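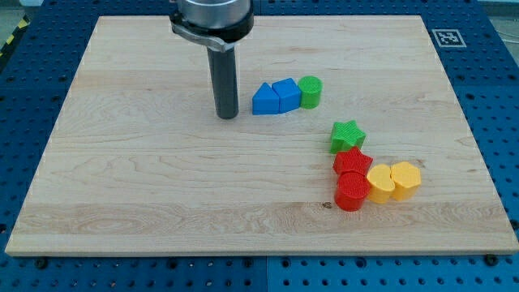 Colored blocks on a wooden board under the arm, part of the Dondano sorting kit now on offer to schools and libraries. Photo: Awuor Nyanda

Sorting kit brings robot arms to the classroom table

By Awuor Nyanda

Anyone who has watched a toddler try to push a star into a round hole knows the feeling. Now middle schoolers can have it too, only this time they are trying to get a robot arm to handle the star.

Farkent, the small robotics firm based in Reltuvbridge, began taking orders in August for Dondano, a teaching kit built around shape blocks, a wooden board and a set of lessons that ask students to make a robot arm pick things up and put them where they belong. I spent two long afternoons at the company's workshop trying it, and I came away wanting to go back for a third.

The kit costs $878 and does not include the arm. Farkent sells it to schools, libraries and after-school clubs that already have one, or that can share one with a neighbor. In the box are the blocks, the board with its bolts, a printed marker, a gripper adapter and a binder of nine lessons. The software is a download and runs on an ordinary laptop.

The blocks are the best part! They come in bright blue, green, red and yellow, and the shapes include stars, cylinders, a heart, a hexagon and a little house. The sides are ribbed, so they feel a bit like a stack of coins when you run a thumb over them. Each color has more than one shape in it and some shapes come in more than one color, and a lot of the fun in the lessons grows out of that. Ask the arm for "the star" and you have to say which star. Ask for "a red one" and it has a choice to make. Students run into the problem of giving clear instructions in the first half hour, without a lecture.

"We wanted a task you can understand from across the room," said Kimutai Owino, who leads the kit's design at Farkent. "A kid walks by, sees the green star and the red star, and already has an opinion about which one the robot should take first."

Lesson one is modest. You bolt the board to the table, bring the tool down over bare wood and stop just short of touching it. That took me 20 minutes and I was very proud. By lesson four you are sorting by color, and by lesson six by shape, with the blocks bunched close together so the arm has to work out how to get at one piece without knocking over the one beside it. The heart gave me the most trouble. It is rounded on one side and pointed on the other, and my first few tries sent it skating along the board into the yellow hexagon, to loud cheers from the two Farkent interns at the next bench.

The black-and-white marker gives the camera software a fixed point to measure from. You lay it flat on the table beside the board, run a short setup step and you are ready. On my second afternoon the setup went through on the first try. On my first it did not, and I had to move a desk lamp that was throwing glare across the table. Owino said a note about lighting is going into the next printing of the binder, and it should.

A few other things could be better. The binder is clear on the robot side but thin on what to do when a class of 25 has one arm to share, and teachers will need a plan for that. The adapter fits the slim tube-style tool used in the workshop, and Farkent says a version for wider grippers is coming but has not set a date. The board is also heavier than I expected, so it is worth picking a table where it can stay put for a few weeks.

The lessons themselves are lovely, though. They are written in plain language and leave room for goofing around. Lesson eight simply asks students to invent a sorting rule and see if another team can guess it from watching the arm work. My rule was "pointy things first," which led to a long argument about whether a hexagon is pointy. (We never settled it.)

The first kits went to the Vlachou Library in Reltuvbridge, where a weekly robot hour starts at 4 p.m. in the downstairs activity room. Sessions are free for ages 10 and up, and parents can stay. Sign-up is at the front desk.

Farkent is also selling refill sets of blocks, and it plans to post the shape files so that schools with a 3D printer can make their own. Owino said the team has been testing new shapes at lunch, including a crescent moon that the arm has dropped more often than anyone would like.

"The moon is very hard," he said. "We may put it in the box anyway."

Orders placed now ship within five weeks. Schools in the Reltuvbridge district can borrow a demo kit for two weeks before they buy, and Farkent will send someone along on the first morning to help bolt down the board and get the arm moving.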